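From: Demetrius Rosenthal
To: vevska-dev
Date: July 14, 2020
Subject: Re: Module boundaries before the Roston release

On the split of the storage layer, Demetrius Mercado wrote:

> I count 35 places in the report code that reach straight into the storage
> tables. If we move the tables behind an interface now, every one of those
> calls has to change before Roston. I would sooner ship with the calls as
> they are and do the split in January. The design is wrong but it is
> stable, and I don't see who gains from fixing it this year.
>
> Also, the scheduler keeps its own copy of the record format. Do you plan
> to remove that as well, or only the report calls?

I ran the dependency script on the current trunk and get the same number for the reports. The part I disagree with is the cost of changing them. Of the 35 calls, all but 6 go through one helper, `fetch_rows`, which takes a table name and a filter. If `fetch_rows` is rewritten to call the new interface, those callers compile without edits. The other 6 build their own queries and have to be done by hand. I have done 2 of them on a branch and neither took more than an afternoon. 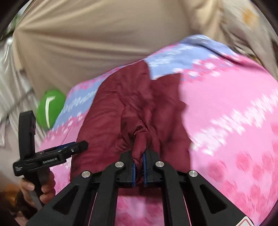

The larger problem is the direction of the dependency. Storage currently imports two constants from the report module (page size and the default sort key), so neither can be built alone. The test build for storage pulls in the full report tree, and a change to a column heading triggers a rebuild of the storage tests. Moving the two constants into the shared config header breaks the cycle. That change is separate from the interface work and I would like to merge it first, whatever we decide about the rest.

For the interface itself I propose the following:

- `open_store`, `close_store`: unchanged.
- `read_range`: replaces direct table reads. Returns a cursor; the caller never sees the row layout.
- `write_batch`: replaces the single-row writes. A batch of one is allowed.
- `describe`: returns field names and types, for the Virág exporter only.

I left out a general query call on purpose. The old Cliltodent adapter had one, and within a year its callers depended on join order. If a report needs something `read_range` can't express, I would add a named function for it and review it on this list.

On the scheduler: its copy of the record format is in `sched_rec.h` and was last brought in line with storage at revision 1139. Two fields have been added since. The scheduler doesn't read either of them, so nothing fails, but it writes records back with both fields zeroed. Ticket is open, no owner.

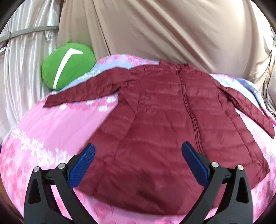 Does the scheduler copy have to go before the release?

It has to go before anyone turns on write-back for archived records, and that is switched on in the Roston config. So the practical order is: constants first, then `read_range` and `write_batch`, then the scheduler, then the six hand-built queries. The last step can slip to January without harm. The old table access would stay in place for those queries, marked deprecated, with a build warning.

Two points are still open on my side. The cursor holds a read lock for as long as it lives, and the long reports may keep it longer than the scheduler will tolerate. I have not measured this. The other is error codes: storage returns negative integers, reports expect an enum, and the mapping in `fetch_rows` drops the distinction between "not found" and "no permission." I'd prefer to carry the enum down into storage, but that touches the Virág exporter too.

The branch is `store-iface` on the usual server. Please look at the header before the code, since the code is going to change. Comments on naming are fine, but send them separately from comments on the locking.

Demetrius R.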